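Curnley Budget Statements Corpus
README / data card

Last touched 23/08/2023. Maintained by Evie Whitlock, with Leidy Tello and Dayana Paucar. Written fast, will tidy when there's time.

What it is

Public statements on regional budget sharing, put out by governments, party groups and city councils before and after joint meetings. Press releases, joint declarations, transcripts of doorstep remarks. Text only, one statement per row. Labels for who is speaking, what they want done with the money, and whether the statement backs, opposes or dodges the shared budget.

The dodging label is the whole point. Most stance sets have for / against / neutral and everything a finance minister says ends up in neutral. Not useful. We wanted to separate "has no view" from "has a view and is not going to tell you at a microphone."

What's in the folder

statements.csv - the main table
speakers.csv - one row per speaker, with role and party group, no private details
meetings.csv - place, month, type of meeting, who hosted
guide.txt - labeling guide, second version. The first version is gone, don't ask for it
splits/ - train, dev, test

2,000 statements in the main table. Shortest ones are a single sentence. Longest is a joint declaration that goes on for pages, split at its own section headings, see the part_of column.
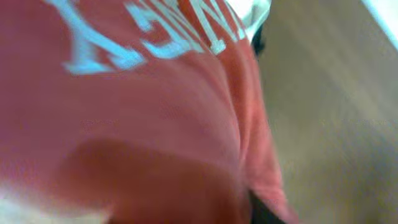
Columns in statements.csv

id - string, never reused
meeting_id - joins to meetings.csv
speaker_id - joins to speakers.csv, blank for joint texts
lang - original language
text - as published, whitespace cleaned, nothing else
text_en - English version, blank if the original is English
stance - backs, opposes, dodges, none
money_ask - more, less, same, new fund, unclear
before_after - before or after the meeting. "during" was dropped, too few
part_of - id of the parent text if split
note - free text from the labeler. Uneven. Some of Dayana's are longer than the statement

Dates are kept to the month. Publishers backdate things, or the page shows the day it was moved to a new site, and we got tired of arguing about it.

Where the text came from

Government and council press pages, collected by hand and with a small scraper (Cunix, in tools/). Cunix is slow on purpose. It waits between pages and stops when a site asks it to. If you rerun it, leave the wait alone please. Two council sites have already moved everything since we collected, so a rerun won't give you the same table.

Doorstep transcripts were typed up by Fredy Villca and Marleny Yupanqui from public recordings. Crowd noise marked [noise], words they could not get marked [?]. Reporters' questions are left out unless the answer makes no sense without them.

English versions: drafted by machine, then read through by a person. Read through does not mean retranslated. Known weak spot is "solidarity", which means one thing in a budget text and something else in a migration text, and the drafts flatten it. Use the original if you read the language.

Labeling

Every statement labeled by two people working apart, third person settles it where they differ. No majority vote across a crowd, we never had a crowd. Labelers saw the text and the meeting, not the speaker's name. They could often guess anyway.

Hard cases, and what we did:

Speaker backs the budget but only "in due course". Label is dodges.
Speaker backs a smaller budget than the one on the table. Backs, with money_ask = less. Leidy still disagrees with this one.
Speaker praises the meeting and says nothing on money. None.
Joint text where one side added a footnote taking it back. Main text labeled as normal, footnote gets its own row.

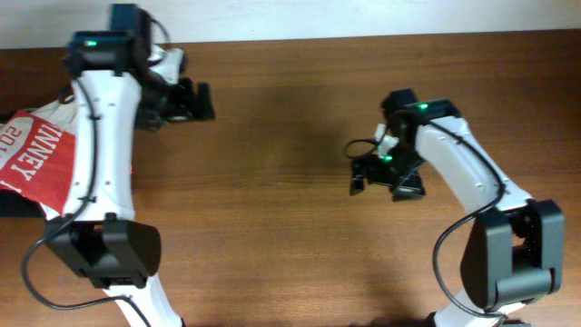 Cut-offs. Anything under 25 characters was thrown out, mostly "No comment" and its cousins. No speaker has more than 30 rows in the test split, otherwise it turns into a test of how one minister talks.

Splits

Split by meeting, not by row. Statements from the same meeting repeat each other badly, whole paragraphs get copied between delegations. If you reshuffle by row your scores will go up and mean nothing. The Wostard meeting is all in test. The Castellanos meeting is all in train, and it is big, so watch for that.

Known problems

- Small delegations are thin. They publish less and take it down sooner.
- Opposition parties only show up when they had a press page. Several didnt.
- before_after is wrong for a handful of June rows where the release was written before the meeting and put out after. Marked in note, not fixed.
- Two speakers share a surname and were merged at first. Unmerged now, but check speaker_id if you have an old copy.
- Encoding. Accents are fine in the csv, spreadsheet programs will break them on open. Import as UTF-8.

Please don't use it for

Scoring individual politicians. Predicting votes. A statement at a door is not a vote, and there are no voting records in here to check agianst. It also says nothing on what the public thought.

Terms

Labels, guide and tables: free to use, credit the Curnley corpus. Statement texts belong to whoever published them, so check their terms before you repost in bulk. If you run a source site and want something out, write to Evie and include the row id.

To do

speakers.csv needs start and end of office
finish second read of text_en, Fredy has the rest of the list
put the agreement figures in guide.txt, right now they are in Marleny's notebook
decide on the footnote rows

Corrections go to Leidy. One row per message is easiest, with the id in the subject line.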